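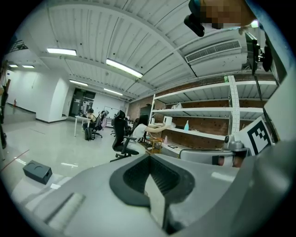 Savis opens applications for Grunderville community kitchen grants

Grunderville, January -- Savis, the housing and neighbourhood services provider, has opened applications for the second round of its community kitchen grants. Groups that cook and share meals in Grunderville and the surrounding villages may apply for up to 2,000 pounds each towards equipment, training or the hire of a suitable room.

The first round supported 11 groups, among them a breakfast club at Girker Road Primary School and a weekly lunch for older residents at the Jeon Centre. Between them the groups asked for help with ordinary things: a second oven, food hygiene certificates, a fridge large enough to take a supermarket delivery. The Jeon Centre lunch now runs through the school holidays, when it used to close.

Applications received in the first round came to 33, and a number of good proposals could not be funded. Savis has therefore extended the period over which grants are paid, so that groups turned down last year may apply again with the same project if they wish. They will be asked to update their costs but will not need to write a new application.

Rekha Shetty, Head of Neighbourhood Services at Savis, said: "We had applications from groups that have been cooking out of somebody's front room for years. Many of them had never asked for money before and found the form hard going. We have cut it to four pages and taken out the section on long-term financial planning. If a group can tell us who it feeds, where and what it needs, that is enough for us to start a conversation."

Grants may be used for cooking and storage equipment, crockery, training courses, room hire and small repairs to kitchens open to the public. They may not be used for wages, vehicles or the purchase of alcohol. Groups do not have to be registered charities, but must have a bank account in the name of the group and a written set of rules. Those without a bank account may apply through a partner organisation, provided that a letter of agreement is enclosed.

Veikko Eskola, who manages the Jeon Centre, said: "The grant paid for a proper dishwasher and two training places. Before that we were washing up until four in the afternoon, and people had to leave for the bus. Now they stay and talk to our guests -- and we have had several new helpers come forward."

Two advice sessions will be held at the Jeon Centre for groups that would like help with the form. Both begin at 6.30pm and there is no need to book. The building has step-free access from the car park.

Applications close at noon on the last working day of February. Decisions will be sent in writing by the end of March and payments made in April. Forms are available from the Savis office in Grunderville, from the Jeon Centre reception and from local libraries. Large-print copies can be supplied on request.

Ends

Notes to editors

Savis manages rented homes and runs neighbourhood services in Grunderville and 7 nearby villages.

Interviews with Rekha Shetty can be arranged through the Savis press office during office hours.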